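Pad Wear and False Grip Signals on a Two-Finger Hand Tool
Project report, Group 7. Dalia Paulauskas, Bastian Ackermann, Abundio Tovar. Supervisor: Henrike Harms
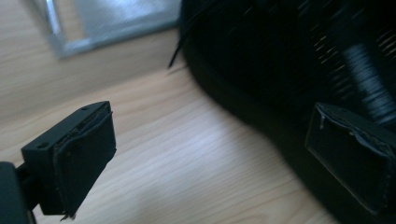 The fault we report on is a false "closed on object" signal from the hand-held gripper used in the Clilusine sorting project. The tool reported a successful grip when the item had slipped out or had never been held. The signal depends on finger position at the end of the closing move, so anything that changes the effective thickness of the pads changes the result. The pads are black fabric over the inner face of each black plastic finger, and at the stage of wear covered by this report their edges had frayed: the left pad has a ragged tuft hanging past the lower tip of the finger, and the right one is wrinkled and bunched around its face. Loose material of this kind can fold into the gap during closing and hold the fingers apart by a small distance. The software reads that distance as a thin object.

1. Background

The tool was built last year by a previous group and passed on to us with its control board and logging script. A person moves it by hand while the fingers are driven by a small motor. Position is read at the motor and not at the fingers. There is no force sensor. The logging script, named Cuvetti by its first author, marks each closing move as "held" or "empty" by comparing the final position with a stored zero value. The zero value was recorded with new pads and had not been updated.

2. How the fault was found

The log for December contained 2,393 closing moves. Paulauskas checked the "held" entries against the written bench notes and found 9 cases where the notes said that nothing had been picked up. All 9 came from the second half of the log. We first suspected the motor coupling. Ackermann took it apart, found no play, and put it back together with the same screws. A second check with the supply voltage held constant made no difference.

The pads were examined only after this. We lost most of a week by looking at the drive first.

3. Tests

Test A: the fingers were closed on nothing, repeatedly, with the worn pads fitted. The final position varied from one move to the next, and in several moves it passed the limit for "held."

Test B: the pad edges were trimmed with scissors and Test A was repeated. The spread became smaller, but the average position stayed above the stored zero. We take this to mean that the fabric itself had also changed shape, though we did not measure its thickness directly.

Test C: new pads were glued on with the edges folded behind the contact face. No false signal was recorded in this test.

Tovar also tried closing the worn pads on a thin card. The readings overlapped with those from Test A, so with worn pads the script cannot separate a card from an empty grip — a wider limit would not solve the problem.

4. Safety

The false signal matters outside the log. In the planned Cirkinside setup the same signal releases the next motion, and a false "held" would start a transfer with no item or with one that is only partly gripped. The opposite case, a dropped item reported as held, was seen once, with a metal part that landed on the bench. There was no injury. Until the changes below are complete, the signal is not to be used to start any motion.

5. Changes made

The zero value is now recorded at the start of every session with the fingers closed on nothing. The script refuses to run if the new value differs too much from the last one. Pads are replaced after 3,000 closing moves or at the first loose edge, whichever comes first. The 3,000 limit is a guess based on one set of pads and should be revised when more data exist.

6. Open points

We did not test other pad materials. Friederike Mühlbauer in the workshop suggested thin rubber sheet, which would not fray but may stick to smooth parts. The glue used in Test C has not been tested over a long period. A position sensor at the fingers would remove the error from the drive but not the error from the pads, and it was outside our budget.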